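Unit 2: Plaited and Coiled Containers
Handout to accompany the practical session

Scope

This unit covers the construction and assessment of plaited basketry made from flat strips. Stake-and-strand willow work is dealt with in the March block and is mentioned only for comparison. Bring the Czarnecka sheet on terms, which is used throughout.

Terms

A strip is a flat length of prepared leaf, straw or split cane. A plait is a flat band made by crossing strips over one another at an angle to the length of the band. An element is any single working strip, whichever way it runs. The face is the side of the plait seen from outside the basket; the back is the side against the contents. The rim is the finished upper edge.

Plaited baskets are made in one of two ways. In the first, the whole wall is worked as a single sheet from the base upwards. In the second, a long plait is made first and then sewn in a spiral, each turn joined to the turn before it. The second method is common in market baskets and in hats. The join between turns may be sewn edge to edge or with a slight overlap, and in good work the thread is buried between the elements.

Plait structure

In a plain plait each element passes over one and under one. In a twill plait each element passes over two and under two, and each crossing is stepped along by one from its neighbour. The step produces diagonal lines on the face. Where the diagonals change direction, the result is a herringbone or chevron.

Twill has longer floats than plain plait, so it bends more readily and lies closer round a curve. It also catches more easily on hooks, buckles and fingernails. A wide strip makes quick work but leaves larger gaps on a tight bend.
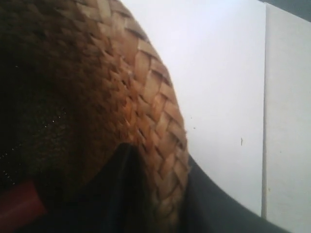

Condition is recorded from the outside inwards, beginning at the rim. The rim takes most of the handling and is normally the first part to lose fibre. Use a low light from one side, which raises the pattern and leaves the gaps between the strips dark. On a curved edge with a herringbone-like plait, the raised parts of the strips read as light beige and the gaps as a darker brown, and a few frayed ends standing out near the outer rim are easy to find. The same light puts the far side of the wall into shadow, where the plait can barely be made out, so the basket must be turned and the inspection repeated. Colour should be noted only from a lit area. Natural fibre often varies from honey-brown to a slightly orange tint within one piece, and the variation alone is not recorded as staining.

Frayed ends

Ends are graded on the Flallgate scale as used in this course:

Grade 0. No free ends.
Grade 1. Isolated fine ends, strip otherwise whole.
Grade 2. Strip split along its length, crossing still held.
Grade 3. Strip broken, crossing open.

Grades 0 and 1 need no treatment. Do not trim a Grade 1 end flush, as the cut may run back under the crossing. Grade 2 is damped and pressed. Grade 3 is repaired by laying in a new strip, with 2 crossings of overlap at each end of the break.

Damping

Mist lightly with clean water and leave under a cloth until the strip bends without cracking. Do not soak. Dry in moving air, away from heaters.

Preparation for the practical

Read the Clistlow notes on twill, sections on turning corners and joining in. Each pair will need blunt tweezers, a bodkin, a spray bottle and a side lamp. Record sheets are in the Brondero folder. Complete one sheet per basket and mark the starting point of the rim with a loose thread.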